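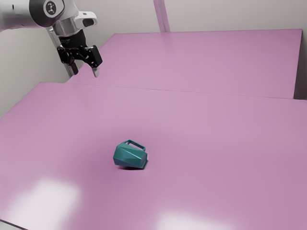

How long should a book blurb be?

Keep it under 150 words for a novel. Mine usually land well below that, and the one I'm proudest of came in at 67.

I've written the back cover copy for all my own books and a fair few for friends, and I still find it harder than writing the book (I'm only half joking, the last one took me most of February!). So this is how I go about it now, after plenty of bad ones.

Start with your main character and the thing that's wrong. Just one person, even if you have five narrators and you love them all equally. My thriller Skestetow has a huge cast, and my first try at the blurb named six of them before the end of the second line. My friend Thaddäus Rüegg read it and asked me which one he was supposed to worry about. Fair question! The version that got printed opens like this:

Ilse has a new key, a new name and a house at the far end of Skestetow. The last tenant had all three.

Next, write down what your character wants and what could stop her. Don't polish it yet. I do this part by hand, in pencil, and I let myself write 1000 words of rubbish if that's what it takes, then I go through and underline anything I'd want to read more of. Usually it's two or three phrases. Those are your blurb, more or less, and you can build the rest around them.

Now the part everyone asks me about: how much to give away. I stop at the first big turn, somewhere in the first quarter of the book. If your twist is on page 200, leave it alone, and please don't write "with a twist you won't see coming" either, as I then spend the whole book looking for it and get cross.

Then read it out loud. If you run out of breath, chop the sentence. Check your names too. In my second book the village was called Letstead and the family was called Ozoliņš, and having both in one sentence made everybody I tried it on stumble, so the village went and turned into "a village by the marsh."

Last thing, the ending. A question is fine (Can she trust him?) but one is plenty. I used to finish with 3 in a row, and they sounded like a TV trailer from when I was a kid. These days I'd sooner end on a short, flat line and leave a bit of a chill.

When it's done, put it away for a week and then try it on someone who hasn't read the book. Ask them to tell you what it's about. If they get it wrong, go back to the pencil pages and underline something else.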